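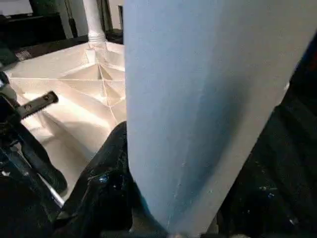

Wrist view, with the blue panel close to the finger.

Tan Grasp Planner: Your Questions

Do I need a depth camera to use Tan?
You don't, though life gets easier with one! Plain color from the wrist is enough for the contact estimator, and we've spent a good long while (longer than we'd like to admit) making it behave on pale, shiny and folded things.

Can it plan for both arms at once?
Yes, and we're so happy to finally say so. Set arms: 2 in your Oltgate config and the planner treats the held object as one closed chain, so neither wrist gets dragged along by the other.

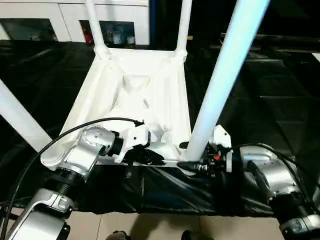
Both grippers on the near rim of the stool seat.

How fast does the controller run?
It runs at 300 Hz on the machines we use at Drellbridge, with fresh plans arriving every 67 ms. If yours is slower, try turning off the collision preview first.

What about thin walls and dividers?
Lower the approach speed and switch on edge_guard, which keeps the fingertips from closing until the wrist and head views agree on where the edge is. 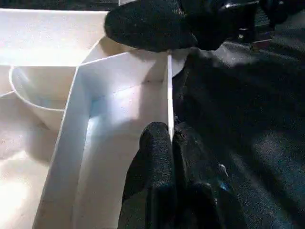 Erlinda Calimlim: I'd add that edge_guard wants a fresh hand-eye calibration. Mine was a few millimeters out and the planner kept stopping short, very politely, until I redid it.

Where do I send logs?
Upload them through Hendanance and put "planner" in the title, please. Vesna Berisha reads every one.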